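## Setting a word goal in Telomeck

Before you settle in to write, it's worth giving each draft a goal – even a small one – so the counter in the corner has something to work toward.

1. Open your draft and choose **Goals** from the side menu.
2. Type a number of words. A short story might be 2000, and a single scene 698 is perfectly fine too!
3. Pick the number of days you'd like to spread it over. We suggest six for a first try.
4. Click **Save goal**.

**Note:** Words inside comments and crossed-out passages aren't counted, so your total may look lower than you expect.

**Caution:** Changing the goal midway clears your daily totals. Export them first.

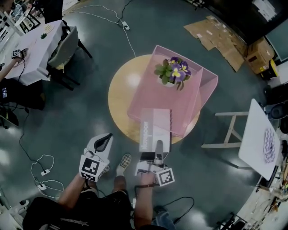
*Potted pansies in a pink wire basket.*

5. To get a gentle reminder, turn on **Nudge me** and choose a time of day that suits you, early or late.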